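Vuvero round table, reviewed after a month in a shared office
Posted Nov 24, 2025

We bought the Vuvero to replace a folding table that wobbled. It's a round table in light wood with a warm, honey-colored top, and it cost 1,420 lei before delivery from Nedelcu. The larger version was 2,805 and would not have left room to get past the desks.

Assembly took me 23 minutes with the hex key in the box. There are 6 bolts, all the same size. One washer was missing, and Nedelcu mailed a replacement without asking for a photo.

The finish is the best part. Coffee wipes off, and a wet glass left overnight made no ring. It does show fingerprints when the lights are on. The edge is smooth and doesn't dig into your forearms when you work close to it.

We keep a small plant in a white pot and the Wi-Fi card on it, and there is still space for two people to work. Three is possible if everyone has a small laptop. Regular office chairs go up to it fine.

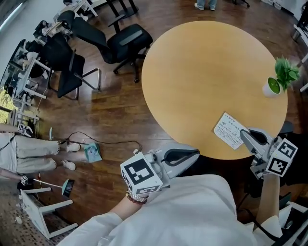
Does the top scratch easily?

Light marks come up if you drag something with a rough base across it. I rubbed ours with Dilness furniture wax and most of them faded. One deeper scratch near the middle is still there.

The other table I looked at was the Urnano, which has a thicker top but a glossy coating I didn't like in the store. It was also heavier to move, and we push ours against the wall when the floor gets cleaned.

I would buy the Vuvero again at this price. Check the bag of washers before you start.

Laurențiu Neagu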